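January 29, 2021
Tilgate workshop, oil finish trial, entry 9

Second coat of the Collo hardwax went on the maple offcuts this morning. Room at 18 °C, humidity higher than I would like. Offcut A weighed 374 g after the first coat and 372 g once the solvent had gone off. Offcut B not weighed, scale in use.

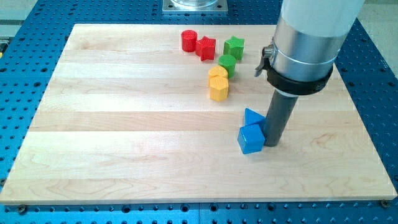 The Erkance oil is slower. After the same interval it still marks under a thumbnail, and the end grain has taken far more than the face. The tin says one thin coat. I think two are needed on end grain, with a light rub down between them using a grey pad. The smell is stronger than Collo and lingers in the store cupboard.

Water drop test, 3 drops per offcut, left under a glass:
- Collo: no ring, slight raising of the grain on A.
- Erkance: faint ring on both, gone after buffing.
- Bare maple: clear ring, grain rough to the touch.

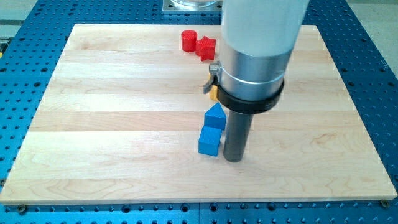
To do

Repeat the Erkance test after a full week of curing. Cut fresh offcuts from the Bondarchuk stock, as the October batch is nearly used up. Weigh B before coating this time. Lay used rags flat outside to dry, then bin them.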